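How Your Body Uses Energy
Level 2 Science Reader, by Blair Halliday

Food holds energy. In Australia that energy is measured in kilojoules, written kJ. Your body uses it to pump blood, keep warm, grow and move.

Energy is used even when you sleep. The heart, brain and liver never switch off. Most of a person's daily energy goes to jobs like these.

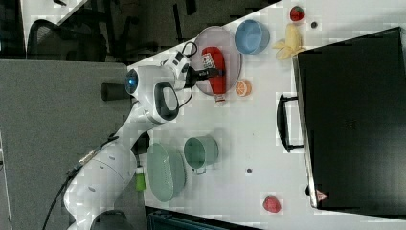
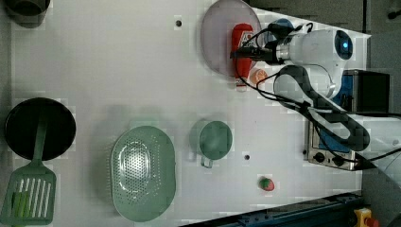 A red ketchup bottle on a round plate, with a piece of orange fruit close by.

Body weight is the pull of gravity on everything in you: bone, muscle, fat, water and the food in your stomach. A child who drinks two full cups of water weighs more straight away. The water has been added, but no fat has been made.

Children are meant to gain weight as they grow. Bones get longer and muscles get thicker. Growth is not even, and it can speed up at 12 or at another age.

Words to know
Kilojoule: a unit of energy.
Muscle: tissue that pulls on bones to move them.
Gravity: the force that pulls things toward the ground.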